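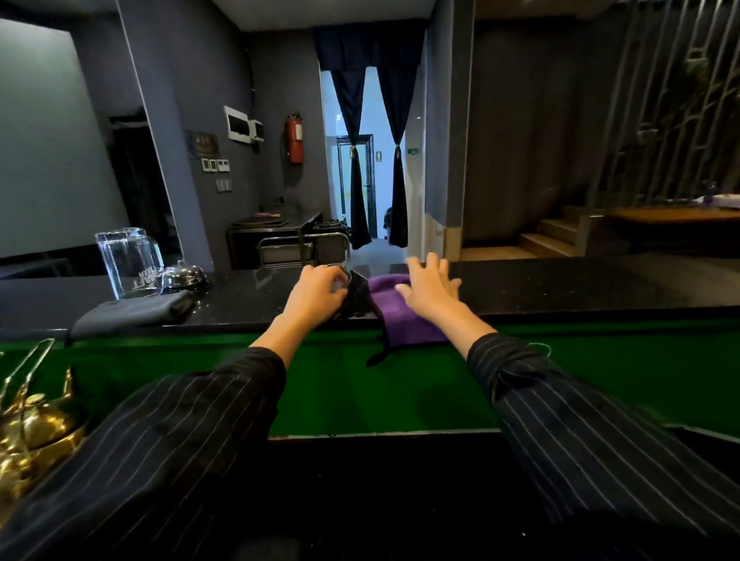

Household Helps, page 26

Folding Cloths the Stinance Way (and What I Think of the Kit)

If you have ever wished somebody else would fold the cleaning cloths, you and I would get along just fine. I go through a mountain of microfiber in a week, between the kitchen, the car and the glass shower door that shows every drop, and it all has to be folded by somebody. So when Boris Todorova wrote to me from Memivdale and asked if I would like to try the Stinance folding helper, I said yes before I had even finished my coffee!

Stinance is a two-armed tabletop helper with a lesson service that goes along with it. You pay for the kit once, and then you choose lessons from their library, which had 172 of them when I signed up in October. Each lesson starts with a person doing the job by hand at an ordinary counter or table, and the helper learns from that. I have watched a good many of these lessons by now, and I've picked up some habits for my own two hands along the way.

Tips worth borrowing

Flatten before you fold. Lay one open hand on the cloth with the fingers a little apart and press gently. Microfiber likes to grab at itself, and a flat palm settles it nicely.

Keep straps and loops in your other hand. Small bags, aprons, anything with a strap will snake its way under the pile if you let it. Hook a finger through the loop and hold on while you sort out the rest.

Glossy stone is slippery under a folded cloth. On my own counter I put a towel down first (a dark one, so I don't fuss over it) and work on top of that.

Push glasses well over to one side before you start. A trailing corner can take a tumbler with it, and I speak from sad experience.

Skip the fabric softener on microfiber. It coats the fibers and then they just push water around. Wash warm, dry low, and keep them away from fluffy towels.

Now, about the kit

Setup took me most of an afternoon, and I'd clear a good stretch of counter for it. Plain square cloths it folds beautifully, slowly but beautifully. Straps are another story. Mine drops them about as often as it keeps them, and I still do those myself. The Dutico finger pads, sold separately, have a better grip than the ones in the box, and I would buy them right away if I were starting over. The Afolabi stand is nice if your counter is low, but mine is not, so back it went.

Wipe the pads with a barely damp cloth after each session and let them air dry overnight. Lint builds up faster than you'd think!

My counter on the little screen says 1,077 folds as of this morning, and the pads are only now looking tired. Boris tells me replacements ship from Memivdale and usually come within the week.

Next page: getting candle wax out of a tablecloth.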